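Arūnas Rimkutė
27 Jul 2018

Right, gripper swap day! We've had the Leko pair for ages and the Paju pair finally turned up, so I get to play with both.

First thing I noticed is the squeeze. Leko is stiff for the first bit and then gives all at once. Paju is smooth all the way, so lovely on small stuff.

Leko still wins on thin handles though. 80 goes each at picking up a pen, and Paju dropped it 4 times more. Bit gutted, I wanted the new ones to walk it.

Tracking next. Both pairs use the marker cubes and I was braced for trouble when the hands cross over, but Riltora kept hold of them far better than our old controller did (big grin over here).

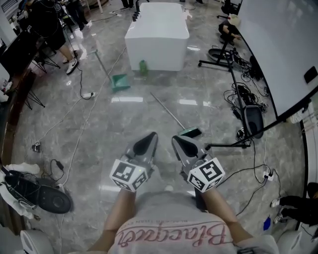 My forearms do know about it by teatime, mind. I'd love a lighter cube mount, so if anyone at Prostodia has printed one, please shout!

More tomorrow. I want to try softer pads on the Leko tips and see if they get any kinder to paper cups.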